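Can a robot make the tea yet?

You may have seen films where a robot tidies the whole house before breakfast. Real robots are a long way behind. They are very good at doing one job over and over in the same place. A factory robot can put 200 lids on 200 jars and never get bored. Your kitchen is much harder, as things move about all day.

Think about laying a table for tea. You look at the teapot and know straight away where to hold it. You know to keep it level, and you know how hard to grip a cup. You learned all this when you were very small - probably by dropping things.

A robot has to learn it too. First it must find the teapot with a camera. Then it must work out which part is the handle and which part is the spout. Then it has to move its fingers to the right spot and close them. If it squeezes too hard, the cup may crack. If it squeezes too softly, the cup may slip.

Berenice Bautista teaches robots at a workshop called Varen. One of her robots had 2,852 tries at picking up cups before August. It still gets muddled when a cup is turned round the other way, so she turns the cups a little before each try.

Other chores are harder still. Folding a jumper is difficult because cloth changes shape when you touch it. Washing up is difficult too - plates are slippery, and bubbles hide the forks.

So for now, most homes still need people to lay the table and clear it again. Robot vacuum cleaners can help with the crumbs on the floor.

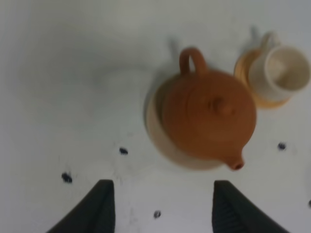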